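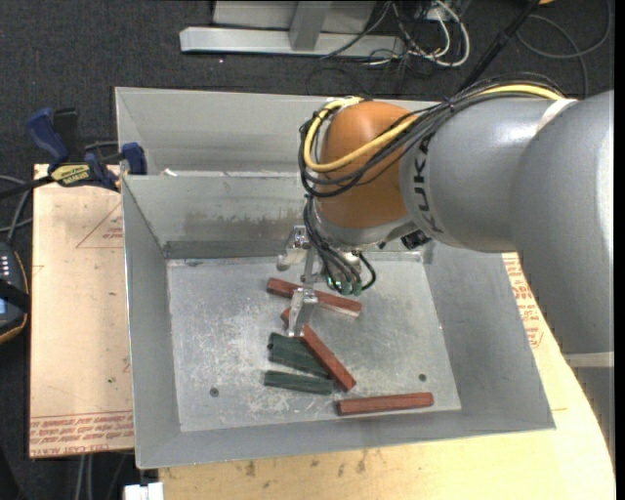 Mattes Oltmanns wrote to me after my last column to say that a seaside town has no business being open in January, and that Ferkden would be a happier place if it drew the curtains after New Year and had a good long sleep until Easter.

I read his letter twice over a pot of tea, and I must say I enjoyed it, though I disagree with very nearly every word. I have spent 3 winters here now, and if you asked me when to come, I would tell you to forget August altogether and book yourself something for the quiet weeks.

In summer you queue for everything. You queue for ice cream, for the little ferry over to Grevmont, for a patch of sand the size of a tea towel. In winter you can walk the whole length of the front with only the gulls and a few dog owners for company, and the dog owners say good morning (so do some of the dogs, in their way). The light is lovely, low and yellow, and by four o'clock it has gone and you have every excuse to be indoors with soup.

Mattes is right that a lot of places shut. The Hagedorn closes its terrace in December, and last week I found only two cafés open on the harbour side. But the Maner stays open all year, bless them, and the woman behind the counter has time to tell you which path is flooded and which one only looks it. You don't get that in the high season, when she has a line of people out of the door.

What I would like is for the town to meet its winter visitors halfway – a Sunday bus, a heated shelter by the pier, the toilets unlocked. People would come for that. My sister and her husband are coming on Wed 18 January, and they have asked me to find them somewhere that does a proper breakfast.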